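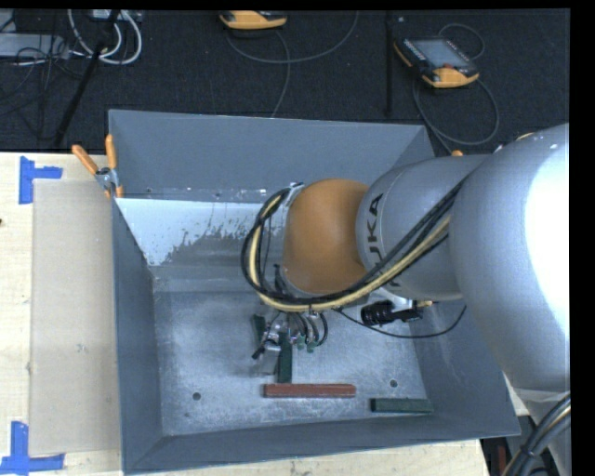

2 min read

Figure 2. Sheet-metal bin with sloped walls.

3.2 Storage and retrieval in regional parts depots

The depots at Orkcombe and Breddale serve the same group of repair shops but store small parts in different ways. Orkcombe keeps mixed stock in open bins (Figure 2), while Breddale assigns each part a fixed shelf position. Stock records from both sites were compared over two quarters, ending in September. The sample covered about 700 orders placed through the Jallenel ordering system. Orders from Endale were left out, as that site changed its part codes during the study. Recorded shortages were more frequent at Orkcombe, mainly for parts with similar codes. Order size had little effect on the result. Differences in staffing between the depots are considered in Section 4.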